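Fold the towels at the table

I do the household's towels on a Saturday, and for years I did them badly. I folded them standing up, chin on the hem, arms out, the way my mother did. What came off the pile was a stack of lopsided bricks that slid out of the linen press whenever someone wanted a face washer.

My argument is a small one. Towels should be folded flat on a table, slowly, by the edges, and a household that does this will need fewer towels.

Take an ordinary blue terry towel. Held in the air, the weight of it drags the bottom corners out of line and you can't see that they have gone. Laid on a table, it shows you every ripple. You take a narrow pinch of the edge, draw it across, and the creases either follow or they don't. If they don't, you put it down and go again. 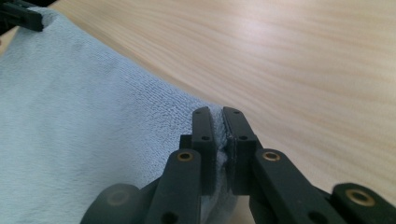

The case against

My neighbour Murray Te Moana thinks this is a waste of a morning. His towels go from the line to the basket to a hook, and he points out that he is just as dry as I am. Fair enough. If you live alone and own two towels, use the hook.

Jean Semple, who ran the linen room at a motel in Kakville, has a better objection. She says the fold hardly matters and the washing is everything: less powder, no softener, a good shake before it goes on the line. I agree with her on all of it, and I gave up softener on her say-so. But even Jean folded on a bench. She had 67 rooms and I don't believe she ever used her chin.

Then there are people who roll. Rolling looks nice in a bathroom with open shelves. In a cupboard it takes up more room than a flat fold, and the one you want is always at the bottom.

Start with the hem

Most bath towels have a flat woven band near each end, and it is a different cloth from the rest. The loops stretch and squash. The band mostly doesn't, and on a cheap towel it shrinks in the wash and pulls the end into a frill. Find the band first, flatten it with the side of your hand, and let the rest of the towel come square to it. If you start from the middle you get a long fat roll with a crease through it, and no amount of patting will fix that.

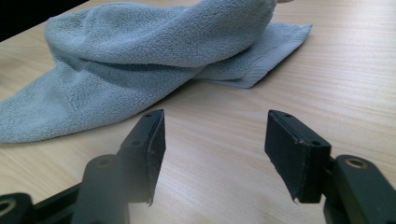 The ribbed band at the hem, with the looped pile still bunched beside it.

I time myself now and then. A basket takes me 10 minutes at the table - a bit longer than it took standing up. In return the cupboard door shuts, and I can see which towels are wearing thin before they go through. The worn ones get cut up for the dog.

We used to buy new towels every winter because it felt as though we never had enough. We had plenty. They were jammed in at the back where no one could get at them.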